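Cell inspection and method check, cloth handling study
Site: Wurkura, bench 2
Date: 7/23/20
Method under review: the Vatard grasp score, as written up by the Dvorak group

Read this before you tick anything. The sheet was drawn up to confirm that the cell is safe and that the score means what the write-up says. I can sign for the first part. I have doubts on the second, and they are in the comments.

1. Emergency stop within reach of the operator. OK.

2. Arm speed limit set and locked. OK. Limit was set by software only. I would like a key.

3. Finger wear. PASS WITH COMMENT. Scuffs on the gripper, cosmetic as far as I can tell. The form has no line for how worn is too worn, so "pass" is my opinion.

4. Cables clear of moving parts. OPEN. Wants a check over the full range of motion, and the form only asks for the rest position.

5. Cloth held between the fingers during a grasp. See comment below. 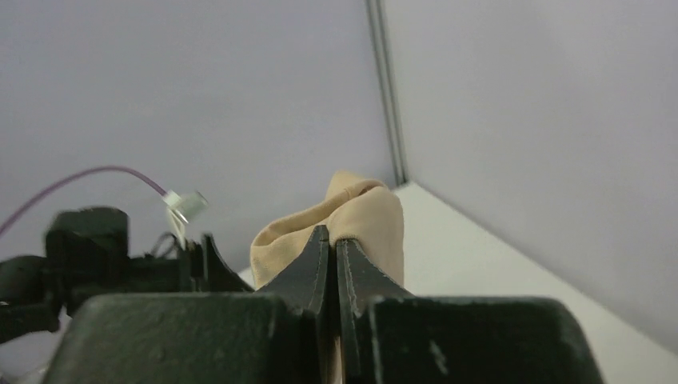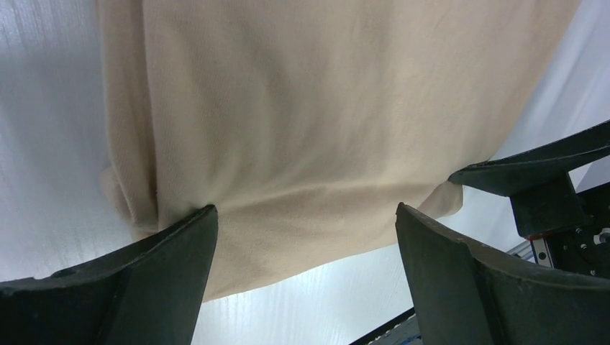 Comment on 5. The score gives full marks for any grasp where the fingers close on fabric. It takes no account of how much fabric, or whether it is an edge, a fold or a bunch from the middle. For a method sold as a step toward folding, that is a generous rule. A bunch can be held firmly and still be useless for the next move.

6. Repeat trials. FAIL. The protocol asks for 60 per cloth type. The log has 60 lines, but 4 are marked "restart" with no reason given, and they are left out of the reported rate. Put them back in or explain them.

7. Same cloth starting position each time. NOT SHOWN. "Dropped by hand" is not a starting position. Two people dropping the same cloth will get different heaps.

8. Comparison with the older Dravov routine. PARTIAL. Run with the old finger settings. I don't accept the gain until both are run with the same ones.

9. Force limit tested with a gauge. OK, 2 readings, both under the limit. Two is thin.

Result: cell may be used with item 4 watched. Method result not accepted as it stands. Items 6, 7 and 8 to be redone and sent back by October, with the raw log attached this time.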